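Home | Articles | Hardware | Recent changes
Search this wiki Go

Brarkavine hand-held gripper trials

The Brarkavine trials are a series of comparisons between hand-held gripper tools with a built-in camera, organised by the Gadari workshop. They were started by Solomiia Zakharchenko in November, and a final report is planned for 2027.

In each trial a person holds the gripper in the hand and moves soft objects, while the wide-angle camera records the work. Four grippers were compared, among them the Kravets and the Nonside. Plush toys were chosen as test objects — they change shape under the fingers and are difficult to hold by one point.

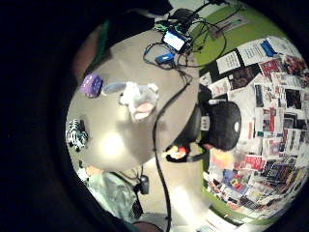 Plush toys and cabled electronics on the round grey table, gripper camera.

The Kravets closes with more force, but its trigger becomes tiring after up to 1000 grasps. The Nonside is lighter and has softer fingers, which lose their grip on long fur.

Open boxes make a separate part of the trials. The walls limit the angle of the wrist, and strong light on the cardboard can hide the surface of a pale object from the camera.

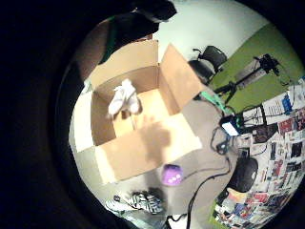

White soft item inside an open cardboard box, gripper camera.

See also: Wide-angle lenses; Parallel grippers

Contact the editors | © Gadari wiki contributors | Back to top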